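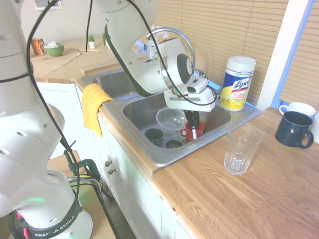

Wikthorpe Double Bowl Sink: Nine Months In

September
By the Stonament Kitchen Desk

We put the Wikthorpe in last winter, when the old enamel sink had chipped badly enough that there was no point scrubbing it anymore. It's a stainless steel double bowl, dropped into a light wood counter. I've washed dishes in it every day since then, and I have a fairly settled opinion of it.

First, the reason for buying a double at all. We don't have a dishwasher. With a single bowl, you either fill the whole thing with soapy water and rinse over the top of it, or you wash under a running tap. I wanted one side for dirty dishes and the other for rinsing or for draining pasta. In practice we use the right bowl for nearly everything. Mugs, spoons, small bowls and cups all end up there during the day, and the left one stays mostly clear until the big pans come in after dinner. If you live alone and cook little, a large single would probably suit you better.

The steel

It's decent steel. It doesn't boom when you set a pan down, which the display model at Horkby did. I assume theirs was missing the pads underneath. Fine scratches showed up in the first week and then blended together by the second month, and I stopped seeing them. We have hard water, and if you leave drops to dry you get spots. A wipe with a dish cloth at night takes care of most of them. White vinegar does the rest.

Coffee leaves a ring if a mug sits on the bottom overnight. It comes off with baking soda. Tea is worse than coffee for this.

The drain

This is my main complaint. The strainer that comes with the sink is fine for crumbs and coffee grounds, but the holes are a bit too large for rice, and the little post in the middle is hard to grip with wet fingers. I bought a mesh one to sit in it for rice nights. You shouldn't have to do that with a sink at this price.

The bowl itself drains well. The slope is slight but it's there, and water doesn't pool in the corners. My old sink had a flat spot by the front edge that stayed wet all day.

The faucet

The faucet was a separate purchase, a Tanoli with a tall curved spout in chrome. I mention it because the sink instructions say very little about faucet height, and it matters. A high arch lets you get a stockpot under it, but in a shallow bowl the water hits the bottom hard and splashes the front of your shirt. The Wikthorpe is deep enough that this only happens if you open the tap all the way, or if there's a spoon lying face up under it. Everybody does that once.

The spout swings over both bowls. It got stiff in the spring and I put some plumber's grease on it, and it's been easy since.

Chrome shows fingerprints. I knew that and bought it anyway.

The edge and the counter

A drop-in sink has a rim, and the rim collects grime where it meets the wood. I go along it with an old toothbrush on Friday. More important is keeping standing water off the wood itself. Our counter is oiled, and the spot to the right of the sink, where the cups and glasses get parked, needs oil more often than the rest. If I were doing it over I'd put a tray there from the start.

We keep dish soap in a clear bottle back by the faucet and a canister of Lysol wipes on the counter to the right. The wipes are for the cabinet fronts and the faucet handle. I don't use them on the oiled wood.

The dish cloth hangs over the front edge. I tried a cloth rail on suction cups and it fell off every few days, so the cloth went back to the edge, where it drips down the white cabinet door a little. A yellow one shows coffee stains, if you care about that.

Installation

The paper template in the box was accurate. The clips were not pleasant. Two of them sit behind the divider, where you can barely get a screwdriver in, and I spent most of an afternoon on my back in the cabinet. Use a short screwdriver and have a second person hold the sink down from above. The sealant in the box was dried out, so buy a fresh tube before you start.

The instructions are printed very small. There is a larger version on the maker's site, but it covers an earlier model with different clips.

Who it suits

I'd recommend it to a household that washes by hand and has the counter width. Measure the cabinet inside as well as outside. Ours went in with 34 millimeters to spare, and the pipework for two drains takes up more room underneath than I expected. The trash can had to move to the other end of the kitchen.

Good: deep bowls, quiet steel, drains properly.
Less good: the strainer, the clips, the dried-out sealant.

I'd buy it again, with a better strainer in the same order.

This site uses cookies to remember your preferences. By continuing to browse you accept our cookie policy.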